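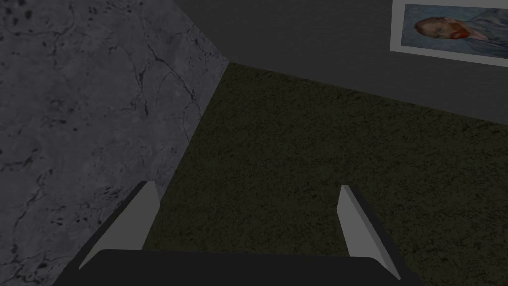
4.2 Wall color and reported comfort

The claim that dark walls make a room feel smaller is repeated so often in decorating guides that few authors bother to test it. We are not convinced. Of the 808 questionnaires returned in January, 432 came from people living with at least one dark wall, and their scores for "roominess" differed very little from everyone else's. Wongsuwan and Umali report a stronger effect, but their respondents judged paint cards held at arm's length - hardly the same thing as living in a room.

Texture may matter more than color, though our evidence is thin. Respondents who described a wall as rough or streaky also tended to call the room "busy," whatever its shade. Chuensuk takes this as proof that texture drives the response. It could just as easily mean that busy rooms make people notice their walls. 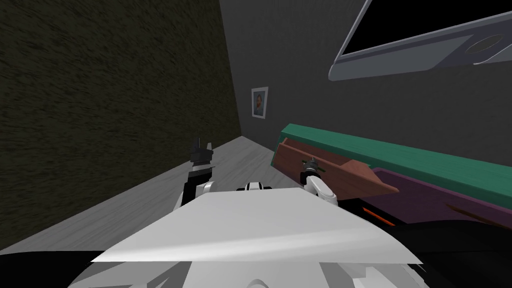

Figure 6. Corner with a dark olive-brown wall meeting a dark gray one; colorful cabinet at right.

Mixed corners of the kind in Figure 6 are said to "confuse depth" (Somboon). We found only two respondents who complained of anything like it, and one of them had moved in the week before. The Wenon survey is often cited on this point, yet it never asked about corners at all. Until someone repaints the same room and asks the same people twice, we would treat advice on the matter as taste.

Last updated: January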